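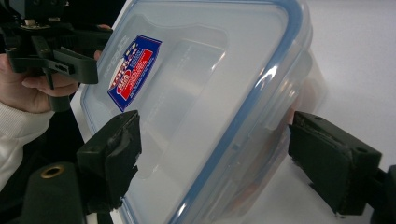 Open Afternoon at the Tisdale Workshop

August 27, 2024
By Kirstin Imrie

The Tisdale building opened its doors for an afternoon, and 20 of us signed up. We went through in two groups. Mine started with the hand-held grippers, where the work was recording how a person handles ordinary kitchen things.

The operator holds one gripper in each hand and does the job with those instead of fingers. Donnie Cowie, our guide, said the recordings go to the Lendik team, who use them to train robot arms. The item during our visit was a clear plastic food box with a blue seal around the lid. Plastic like that is hard for cameras, he said, and smooth enough to slip if the pads don't meet it squarely.
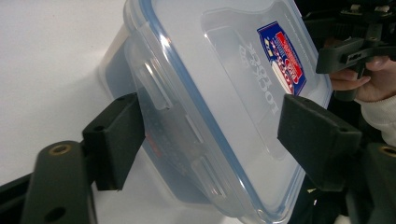

Alasdair MacAulay wanted to know why they didn't just program the arm and skip the person. Cowie said they had tried that last November, and every new box meant starting over.

Visitors got a turn after the demonstration. I had two tries at picking up a box and dropped it both times. You have no feeling in the tips, so you go by eye - and I kept squeezing too late.

The station is simple. There is a white board to work on with a wire basket at the back, and each gripper carries its own small cameras and a cable.
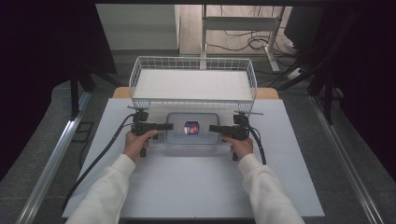 The cables take some getting used to. I caught my sleeve on one during my second try and had to set everything down. Cowie said a cordless set is planned but has no date yet.

We finished with coffee in the front office. Parking is on the Kellis side, and the next open afternoon is in November.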